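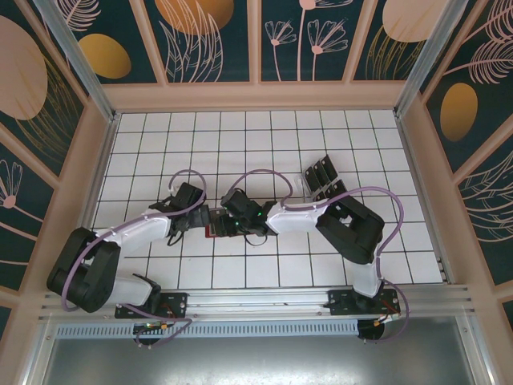
Squares are the friendliest shape in all of geometry, and this chapter is going to put them to work! Lay them edge to edge and you get a grid, and a grid lets you say exactly where a thing is. Take the small red block on its white tile, with thin black lines running off in both directions. Count tiles across from one wall, count tiles up from another, and you have an address for the block — two whole numbers that a friend on the phone could follow.

Chapter 2: Where Is It on the Floor?

You will need squared paper, a pencil, and a ruler. If your classroom has a tiled floor, so much the better, because most of the activities can be done on hands and knees.

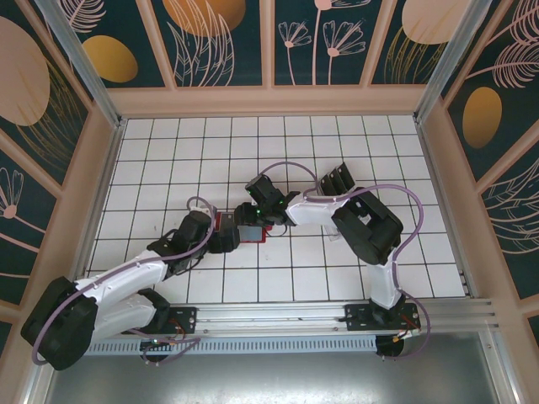
Hanness School Mathematics Department / Altadholm Course, Book 2

Now for a harder case. A gray item and a flat red one lie together on the tiles, and an address for one is nearly an address for the other. Whole tiles are too coarse here, so we split them. Suppose a tile is 300 mm by 300 mm. Halfway along its edge is 150 mm, and suddenly we can tell close neighbors apart. Decimals do the same job, and we'll be using them by the end of Section B.
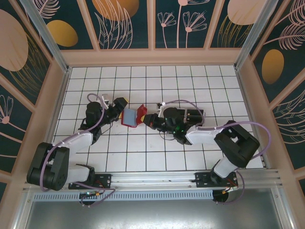
Yi-an Tak wants to know which point of an object you're supposed to measure to, since a sponge-like block has a middle, four corners, and a lot of places in between. Wonderful question! Pick one corner, write down which, and stick with it for the whole activity. Answers are on page 358.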